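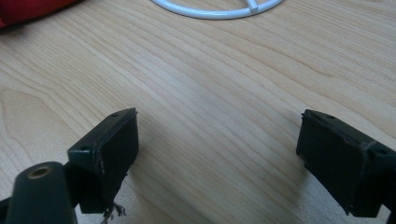

Does a cap lose its shape if it lives on a wire rack? That came in from a reader in January, with a follow-up asking whether a tabletop rack can really cope with a whole collection. Great questions, both of them! We've put our answers here along with the other things people ask when they're getting their caps off the closet floor and onto something that spins.

## Getting started

**Why a spinner rack and not hooks on the wall?**

Hooks are fine, and plenty of us still have a row of them by the door. What we love about a spinner is that you can get at every cap from one spot. You stand there, give it a turn, and the one you forgot you owned comes around again. It also moves house with you, and there are no holes to fill when you leave.

**Do I need a big table for it?**

No. A tabletop rack has a small base, and the arms are what take up the room. Set the rack down, put a cap on an arm, and turn it slowly all the way around by hand. If the brim clears the wall and the lamp, you're good. If it doesn't, slide the rack toward the middle and try again.

**Which rack do you use at Drunen?**

Our meeting room has an Ultum, the two-tier kind with a ring base. We've also tried the Gisler, which is taller and better for wide-brimmed hats, though we find it a bit much for baseball caps. Either one will do the job!
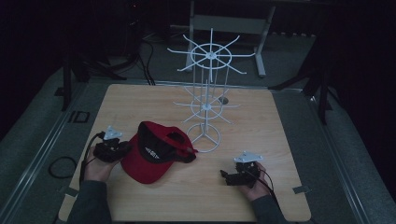

*Maintained by the Drunen Cap Club, Display & Storage Team*

## Loading the rack

**Which tier should I fill first?**

The lower one. Always the lower one – a rack with all its weight up top feels nervous, and you'll notice it the first time somebody gives it a good spin. Work in opposites too: one cap on this side, the next one straight across from it.

**Which way should the cap face?**

Members disagree on this and we've stopped trying to settle it. Brims out shows off the front panel and any logo, so that's how we do it for open days. At home, a lot of people tuck the brims down and let the crowns face out, and it looks terrific with solid colors (a whole ring of reds is a happy thing to walk past in the morning).

**Can I hang a cap by the strap at the back?**

You can, and for a soft, unstructured cap it works nicely. For a stiffer crown we'd rather see the arm go up inside the cap so the front panel is supported. Leave the strap fastened at the size you wear. It keeps the opening round.

**How many caps can go on one arm?**

We stop at 2. You can stack more, but then you're lifting off three caps to reach the fourth, and you're back to the closet floor problem.

**So will the wire leave a mark?**

It can, if a cap sits in the same position for months. Wear your caps! Failing that, shift each one a little whenever you dust. For a favorite that you don't wear much, fold a square of tissue paper over the tip of the arm before you put the cap on.

**What if a dent is already there?**

Hold the crown over a steaming kettle for 10 seconds, keeping your fingers well clear, then push the dent out gently from the inside. Stuff the crown with a clean towel and leave it overnight. Skip the steam for anything with a cardboard brim, which older caps often have.

## Bigger collections

**I have 150 caps. Is a tabletop rack silly?**

Not at all! Think of it as the front window. Keep this month's caps on the rack and the rest in lidded boxes, crowns nested one inside the next, and swap them over when the mood takes you. Choosing the new lineup is half the fun.

**What about the Brovcombe show?**

We bring racks and tables, and you bring caps. Last time there were 1,000 caps in the hall, so please put your name on a slip of paper inside the sweatband of each of yours before you arrive. Table sign-up closes 18th January.

**Can I borrow a rack to try at home first?**

Yes, members can take one home between meetings. Lift it by the center post and not by the arms, and bring it back with all its feet on, please.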